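Search this site
Search Keywords

Lab Notes: Getting a Grip in Simulation 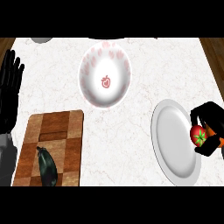
Tomato in the right hand, eggplant still on the checkered board.

I've been buried in the kitchen sim since June, and I finally have something to report! Ye-ji Byun and I have been putting two controllers through the same countertop chores. One is Serrano, our old standby, which plans the whole reach before anything moves. The other is Flultenell, which keeps correcting the fingers as it goes. Same rendered counter, same black hands, same vegetables.

We gave each controller 600 tries at getting a tomato onto the plate. Serrano is quicker on the way in (I still like it for that), but it tends to squeeze first and ask later, and round shiny things shoot right out of its fingers. Flultenell closes slower and wraps the thumb side underneath before it lifts. Ye-ji wants the speed, I want the tomato - so we're still arguing.

The eggplant is another story. It's long and slick, it rolls, and both controllers like to grab it by the skinny end. Hamidreza Azimi thinks our friction setting is too low, and he's probably right. He has a new contact model he wants us to try, and around 4000 more runs queued up to go with it. My poor desktop!

Next up is handing things from the left hand to the right, which I've been putting off for two months. If you have a favorite trick for slippery objects, please send it over. Homa Ghasemi is collecting them for the next issue, and she'll take half-baked ideas too.

Contact | © 2019 Notora | Back to top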